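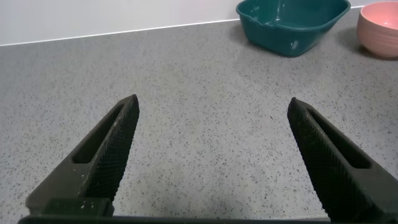 January 31, 2021
Kanchan Uniyal

Budget day, ugh. Went through the Deltis quote again and the spare fingers are where the money goes! They want 33 dollars a pair and I'd like three pairs (Liang says two, but Liang doesn't swap them).

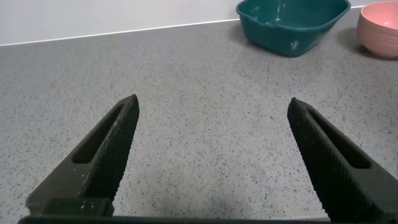
Wrist camera can wait till October, I think. The mount from Clisberg costs more than the camera, which is silly. I did put in 40 dollars for cups and bowls – cheap kitchen stuff, ribbed and smooth, clear ones too.
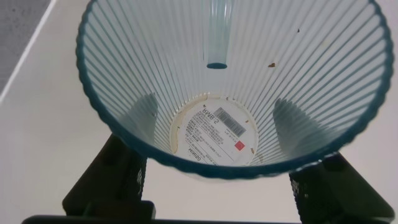 Still need a shipping price before I send the sheet to Liang. Ask about the knurled pads sold separately?

Kundach Lab notebook | Contact | Back to top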